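4.2 글레이즈의 점도와 바르는 횟수

앞 절에서 재료 배합을 정리했으니 이제 제가 제일 오래 붙들고 있었던 문제로 넘어가겠습니다. 구운 뿌리채소 겉면에 바르는 간장 조청 글레이즈를 얼마나 졸여야 하는가, 그리고 몇 번 발라야 하는가 하는 문제입니다. 집에서 당근이나 연근을 오븐에 구워 본 분이라면 아시겠지만, 이게 은근히 사람을 약 올립니다. 묽으면 팬 바닥으로 다 흘러내려서 시커멓게 타고, 되직하면 붓이 지나간 자국이 그대로 굳어 버리거든요. 저도 이 연구를 시작하기 전까지는 그냥 어머니가 하시던 대로 "숟가락에서 뚝뚝 떨어질 때까지" 졸였습니다. 그런데 그 '뚝뚝'이 사람마다 어찌나 다른지!

기존 조리서를 뒤져 봐도 사정은 비슷했습니다. 제가 모은 한국어 조리서와 요리 잡지 기사 37편 가운데 졸이는 정도를 온도나 무게로 적어 둔 것은 11편뿐이었고, 나머지는 "걸쭉하게", "윤기가 돌게", "반쯤 되게" 같은 말로 넘어갑니다. 나쁘다는 뜻은 아닙니다(저도 레시피를 쓸 때 그렇게 씁니다). 다만 같은 채소를 놓고 결과를 비교하려면 기준이 있어야 해서, 여기서는 졸이기 전 무게와 졸인 뒤 무게의 비율로 적기로 했습니다. 온도계보다 저울이 편했습니다. 조청이 들어가면 냄비 가장자리와 가운데 온도가 제멋대로라서 온도계를 어디에 꽂느냐에 따라 숫자가 계속 바뀌었고, 며칠 씨름하다가 포기했습니다.

기본 글레이즈는 한 번에 900 g씩 만들었습니다. 간장, 조청, 물, 사과식초에 생강즙을 조금 넣은 것으로, 조청은 Sukura 제품을 처음부터 끝까지 썼습니다. 중간에 제품을 바꾸면 단맛도 단맛이지만 굳는 속도가 달라질까 봐 겁이 났습니다. 간장은 Kedgate에서 나온 양조간장입니다. 원래는 집간장으로 해 보고 싶었는데 예비 조리에서 너무 짜게 나와서 접었습니다. 집간장을 쓰는 배합은 나중에 따로 다뤄 보려고 합니다.

졸임 정도는 세 단계로 나눴습니다. 살짝 졸인 것, 중간, 많이 졸인 것. 이름이 너무 성의 없다는 말을 들었지만 본문에서는 그대로 부르겠습니다. 살짝 졸인 글레이즈는 식은 뒤에도 간장보다 조금 무거운 정도로 흐르고, 많이 졸인 것은 병을 거꾸로 들어도 한참을 기다려야 내려옵니다. 중간 것은 그 사이인데, 식은 다음에 붓으로 찍어 올리면 끈처럼 한 줄로 이어지다가 끊어집니다. 졸이는 불은 세 단계 모두 약불로 통일했습니다. 센 불로 하면 시간은 확 줄지만 가장자리에서 탄내가 배어 나와서 맛 비교가 아예 안 됩니다.

채소는 당근, 연근, 비트, 고구마를 썼습니다. 크기를 맞추는 게 생각보다 고역이었습니다. 연근은 구멍이 있으니 같은 두께로 썰어도 글레이즈가 고이는 양이 다르고, 비트는 제 색이 워낙 진해서 겉면 색을 눈으로 판단하기가 어려웠습니다. 결국 비트는 색 평가에서 빼고 맛과 끈적임만 적었습니다. 고구마는 수분이 적은 밤고구마로만 했는데, 호박고구마였다면 결과가 꽤 달랐을 거라고 봅니다.

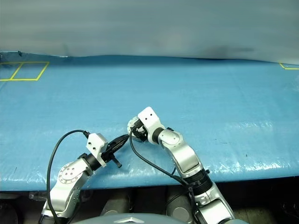
그림 3. 파란 비닐을 씌운 작업대와 뒤쪽의 옅은 회청색 배경.

굽는 순서는 이렇습니다. 채소에 기름을 얇게 묻혀 먼저 한 차례 굽고, 꺼내서 글레이즈를 바르고, 다시 넣습니다. 오븐은 Lokix 가정용 컨벡션 오븐 한 대로만 했습니다. 업소용 오븐을 쓸 기회도 있었지만 이 논문을 읽고 따라 해 보실 분들 부엌에는 가정용이 있을 테니까요. 팬은 Carré의 얕은 사각 팬이고, 바닥에는 종이 포일을 깔았습니다. 바닥이 타는 정도도 기록 항목이라 처음에는 맨 팬에 구웠는데, 설거지를 몇 번 하고 나서 생각을 바꿨습니다. 탄 정도는 종이 포일 위에서도 충분히 보입니다.

바르는 횟수는 한 번, 두 번, 세 번으로 나눴고, 두 번 이상일 때는 바를 때마다 오븐에 다시 넣어 겉을 말렸습니다. 붓은 실리콘 붓과 천연모 붓을 다 써 봤는데 본 조리에서는 천연모로 갔습니다. 실리콘 붓은 씻기 편해서 평소엔 저도 애용하지만, 살짝 졸인 글레이즈를 거의 머금지 못해서 찍고 옮기는 사이에 다 떨어집니다. 대신 천연모 붓은 많이 졸인 글레이즈에서 털이 빠져 붙는 일이 있었고, 그럴 때마다 핀셋으로 떼어 냈습니다.

자, 결과입니다. 제일 먼저 눈에 띈 건 살짝 졸인 글레이즈를 세 번 바른 쪽이 많이 졸인 글레이즈를 한 번 바른 쪽보다 윤기가 좋았다는 점입니다. 솔직히 반대일 줄 알았습니다! 진한 걸 한 번에 두껍게 바르면 번쩍번쩍할 것 같잖아요. 막상 구워 보니 두꺼운 층은 안쪽 수분이 빠져나오면서 작은 기포가 올라오고, 그 기포가 터진 자리가 거칠게 굳었습니다. 얇게 여러 번 바른 쪽은 층마다 먼저 마르고 그 위에 다시 덮이니까 표면이 훨씬 고르게 나왔고요. 당근에서 차이가 가장 컸고 연근이 그다음이었습니다.

맛은 이야기가 좀 복잡해집니다. 시식에 참여한 19명은 접시에 적힌 번호만 보고 점수를 매겼는데, 윤기 점수와 맛 점수의 순위가 서로 맞지 않았습니다. 맛에서는 중간으로 졸인 글레이즈를 두 번 바른 당근이 앞섰고, 세 번 바른 것은 "짜다"는 의견이 눈에 띄게 많았습니다. 생각해 보면 당연한 일인데, 얇게 바른다고 해도 세 번이면 간장이 세 번 올라갑니다. 고구마만은 예외여서 세 번 발라도 짜다는 말이 적었습니다. 고구마 자체가 달아서 그런가 싶지만, 이번 자료로 거기까지 말하기는 어렵습니다.

끈적임은 식는 시간과 함께 봐야 했습니다. 오븐에서 막 꺼냈을 때는 어느 조건이나 비슷하게 미끈거리다가, 상온에 두면 많이 졸인 쪽이 먼저 굳어 이에 달라붙습니다. 2월에 했던 예비 조리에서는 부엌이 추워서 그랬는지 이 차이가 더 심하게 나타났고, 그래서 본 조리에서는 시식 직전까지 접시를 따뜻한 곳에 두었습니다. 도시락 반찬처럼 식혀서 먹을 음식이라면 많이 졸인 글레이즈는 피하시는 게 좋겠습니다. 제 경우엔 연근 한 조각이 접시째 들려 올라온 적도 있습니다.

바닥이 타는 문제는 예상대로 살짝 졸인 쪽이 불리했습니다. 첫 번째로 바른 직후가 제일 많이 흘러내리고, 두 번째부터는 밑에 깔린 층이 잡아 주는지 흐르는 양이 줄었습니다. 그래서 첫 번째만 중간 글레이즈로 바르고 두 번째를 살짝 졸인 글레이즈로 덮는 방법도 따로 해 봤습니다. 비교 조건에 정식으로 넣지는 못했지만 윤기도 괜찮고 바닥도 깨끗한 편이어서 요즘 집에서는 거의 이렇게 합니다. 냄비 하나에서 중간에 조금 덜어 내고 나머지를 더 졸이면 되니까 번거롭지도 않고요.

이 절의 한계도 적어 두겠습니다. 시식은 하루에 몰아서 했기 때문에 뒤쪽 접시로 갈수록 입이 지쳤을 수 있습니다. 접시 순서를 사람마다 섞기는 했지만 짠맛은 쌓이는 맛이라 그걸로 충분했는지는 모르겠습니다. 또 조청을 물엿이나 꿀로 바꾸면 졸임 비율부터 다시 잡아야 합니다. 꿀로는 한 번 해 봤는데 색이 너무 빨리 나서 굽는 시간을 줄여야 했고, 그러니 채소가 덜 익었습니다. 꿀 배합은 4.3절에서 굽는 온도를 낮춘 조건과 묶어서 다룹니다.

본 조리의 기록표는 2021/03/21에 정리한 판을 기준으로 했고, 단계별 졸임 비율과 굽는 시간은 부록 나에 실었습니다.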